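Preguntas frecuentes sobre mochilas de tela (y cómo las lavo yo)

Actualizado el 10/12/2023

Me escribís mucho con lo mismo, así que lo junto todo aquí y lo voy ampliando cuando puedo. No soy ninguna experta, solo llevo años cosiendo y arreglando mochilas en casa, ¡y he estropeado unas cuantas!

¿Se puede meter en la lavadora?
Depende. Si lleva cartón en la base, ni se te ocurra. Si es toda de tela, yo la pongo en frío, del revés y dentro de una funda de almohada vieja, con el centrifugado al mínimo. La Skistell que uso a diario ha pasado por ahí un montón de veces y sigue entera.

¿Cuánto jabón pones?
Poquísimo. A mano me bastan 2 cucharadas de jabón líquido en un barreño grande, y luego aclaro hasta aburrirme.

¿Y si la cremallera se atasca?
Primero la cepillo en seco con un cepillo de dientes viejo, que casi siempre es pelusa metida entre los dientes. Después le paso una vela por los dos lados (la cera de toda la vida, nada de aceite, que mancha) y la abro y cierro varias veces. Si se ha abierto por detrás del cursor, mira el cursor antes de cambiar la cremallera entera, porque muchas veces se arregla apretándolo un pelín con unos alicates.

¿Qué capacidad necesito para clase?
Yo me fijo más en el peso en vacío. La mía no llega al medio kilo, 461 gramos en la báscula de cocina, y lo agradezco cada mañana.

¿Dónde compras los repuestos?
Cursores y cinta, en la mercería Tóth. En mayo pedí hilo a Isik y tardó bastante, pero es buenísimo.

¿Los bolsillos de malla se lavan igual?
Con más mimo, que se enganchan con nada. Y vacíalos antes, por favor, que un papel olvidado te deja todo lleno de bolitas blancas.

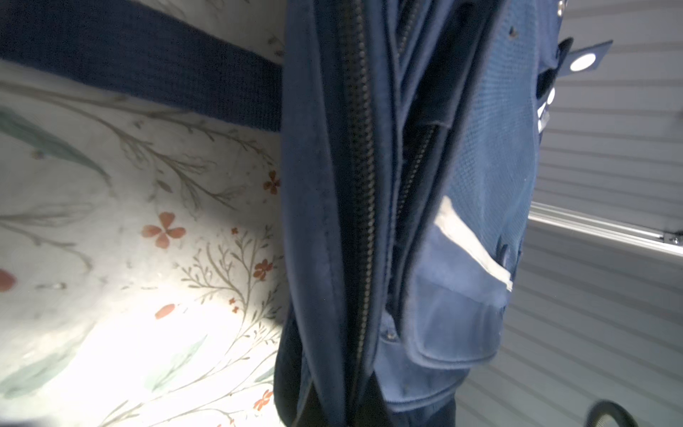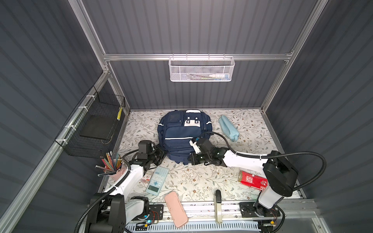 Desde Skondden me escribe una lectora que con la vela no le fue nada bien en una cremallera metálica y que a ella le funciona mejor la mina de un lápiz blando, frotada despacio y retirando luego el polvillo con un trapo. Lo probaré en la próxima que me toque arreglar y os cuento.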